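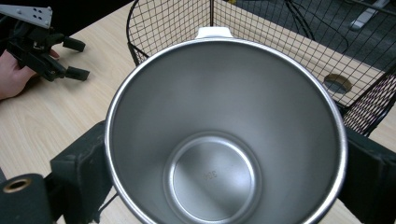
2 min read

Osonik has added a kitchenware line to its rental catalog for short-stay apartments, the company said in October. The line covers stainless steel pots, ceramic mugs and wire mesh baskets, sold as sets under the name Undeck.

The large pot is a deep, round-rimmed model in brushed steel, stamped 304 on the base. The number refers to the steel grade, a common one for cookware. Each set ships with a packing sheet that gives the order of loading: pots first, then mugs, with mugs placed upright in the open-top black mesh basket and kept clear of its walls.

Plallero, which handles storage for the line, has room for 900 sets. Orders under 20 sets go out in 13 days. Larger orders take 30 days.
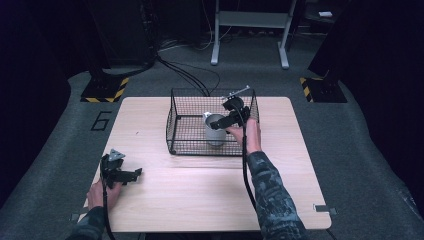
According to Economou, which rents out apartments and has ordered the sets, the basket is the weak point of the list, as a single size has to hold both mugs and small lids. The firm asked for a second, shallower basket and wants dividers for the mugs.

Osonik said a shallower basket is under review. Dividers are not planned. Prices for replacement mugs will be posted with the next catalog update.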